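Student project report, final version, June 2018
Mohsin Bangash

# Why does everyone hate the bus shelter? A small study of waiting in Brostesholm

I'll start with the bit my tutor told me to move to the top, which is what I wanted to find out. Brostesholm has 14 bus shelters on the main route, and people moan about nearly all of them, but they still stand in some and flatly refuse to stand in others. I wanted to know why. I get the bus every day myself (I'm one of the moaners) so it felt like a good way to turn grumbling into marks.

## How I went about it

The first plan was a big survey. I wrote a questionnaire with 18 questions, printed it, and handed it out at the Gosselin Road stop one wet morning in February. Awful idea. People were cold, their hands were full, and the moment the bus came round the corner I lost everybody, and two of my pens. One lady took the sheet with her to read on the way and I never saw it again.

So I cut it right down to four questions I could ask out loud:

- Do you normally stand inside the shelter or outside it?
- Can you see the bus coming from inside?
- Would you sit on the seat?
- If you could change one thing, what would it be?

That went so much better! People like talking about bus shelters once you get them going. I spoke to some 500 passengers over the spring, and threw out the answers that were half finished or where I couldn't read my own writing. That left 399 I could use.

I also sat at each stop for an hour with a notebook and marked where people stood on a little sketch plan. I did this before asking anyone anything, so they wouldn't start acting differently on my account.

## What people told me

The seat is the thing I got most wrong. I was sure comfort would be the big complaint, what with those sloping red perches you sort of lean against. Hardly anyone cared. Regulars said they only sit if they've got shopping, and a few older passengers said the perch was fine but too high to get on to without a hop.

What people really go on about is seeing the bus. The Peltar Street shelter has a big advert panel on the side the bus comes from, so if you stand inside you can't see anything until it's more or less on top of you. Drivers don't always stop unless you stick your arm out, so everybody stands on the pavement in the rain next to a perfectly dry shelter. My sketch plan for Peltar Street is just a clump of crosses by the kerb and one cross inside, and the one inside was eating a pasty.

The Gosselin Road shelter is older, scratched to bits, and it leaks at one corner. People love it! It has clear sides all the way round and you can see right down to the church. I had at least three conversations there with people who called it "our" shelter, which I never heard anywhere else on the route.

Lighting came up too, mostly from people who travel home after dark. The stop by the Relov works has a lamp inside the shelter that makes it hard to see out. One man who does lates there told me he waits in the gateway opposite and runs across, and I must say that worried me a bit.

## What went wrong

Quite a lot of my talking got done in decent weather, when nobody needs a shelter, and I should have gone out in the rain more. I also talked to far more people going into town than coming out, just down to my timetable. And my question about changing one thing was too wide. "More buses" is a fair answer but it doesn't tell me much about shelters.

If I did it again I'd pick three stops, go at the same times every day, and leave the rest alone.

## What I'd suggest

Move the advert panel at Peltar Street to the other end. It's the same panel and the same shelter, and I think most of that clump of crosses would shift inside. I'd also put one lower seat in each shelter alongside the perches, and turn the lamp at Relov down or point it at the ground. I sent a copy of this section to the bus company and got a polite reply saying it had been passed on.

Thanks to everyone who stopped to chat, to the driver who let me put a notice up by his cab, and to my mum for the flask.

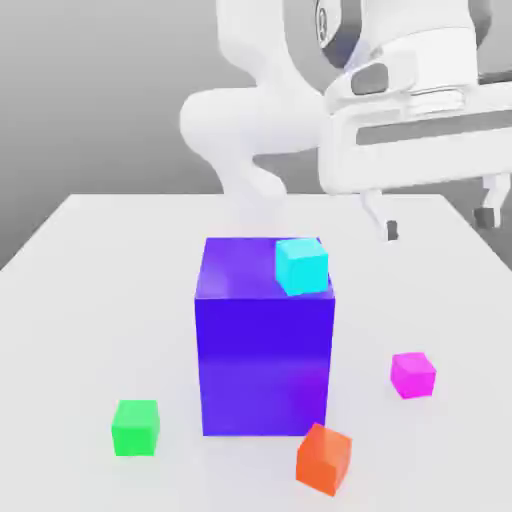 ## Appendix: the sketch plans

The plans are in the plastic wallet at the back, in route order starting from the town end. A cross is a person standing, a circle is a person sitting, and a cross with a line under it is someone who moved while I was watching. The smudge on the Gosselin Road one is tea.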